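Going part-time (sort of)

Wednesday, March 14, 2018 · 2 min read

So I finally asked. After my second kid I figured my boss at Jotden would laugh me out of the room, but I walked in with one page of notes and asked for a four-day week. She said yes before I got to the bottom of the page!

I'd put it off since June — mostly nerves, a little guilt. 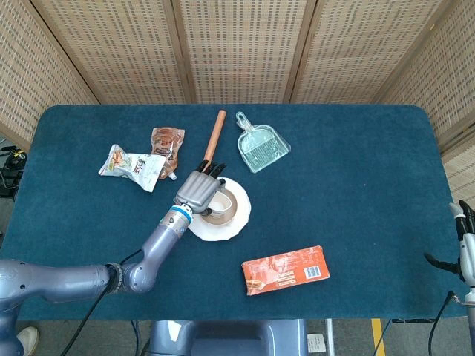 The pay cut stings, I won't lie. We've dropped the gym and the fancy coffee, and I've got $1,000 set aside for the months that go sideways. But Fridays are mine now, and I've started saying no to calls after 5 (well, most of them).

If you've asked for fewer hours, how did your team take it?

14 comments · 5 shares

Recent posts
Back at my desk after maternity leave
My first women in business meetup in Imthorpe
Asking for a raise, badly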